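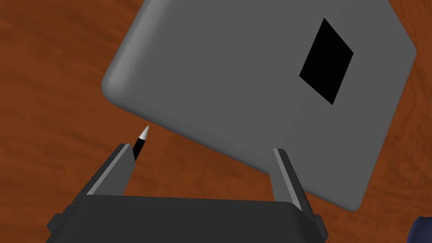 Salamatu Ankrah reckons the thank-you letter died in Dradell one January, when her nephew acknowledged a hand-knitted jumper with a thumb. A yellow one, sent by phone at lunch. She has kept it, in the sense that she can't work out how to delete it.

I have some sympathy with the nephew. I was brought up to write by return of post, and at nine I could fill a side of Basildon Bond about bath salts without once telling the truth. My great-aunt in Plultberg sent them back with the spelling corrected. We called this manners.

Still, people do miss letters, mostly people who don't write any. Tia Rowbotham runs a letter evening above the Buthelezi café, where 25 adults pay to sit in silence and remember how to do a capital G. Last winter they posted 353 letters between them and got 139 replies, a better rate than I've ever had from my bank.
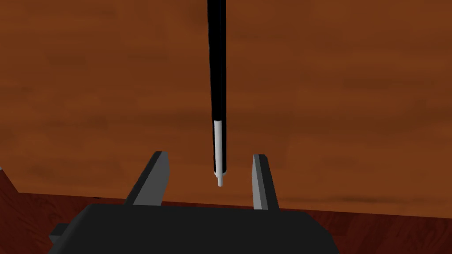 *Black ink, for preference.*

The trouble is the middle. Anyone can manage "Dear Umesh", and "must dash" will finish off almost anything. In between lies the weather, then the knee, then a long account of somebody's extension. Umesh Semwal, who has been getting mine for years, tells me he skips to the knee. 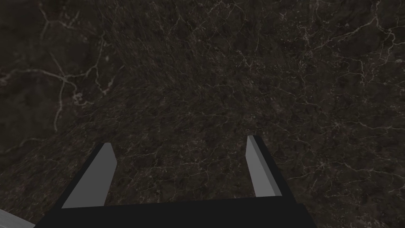
## What to leave out

Apologies for not writing sooner, to begin with. Freya Furnival once received two pages of them and no news at all. Leave out your opinions on stamps, too, and anything you'd hate to hear read aloud at your funeral, unless it's funny.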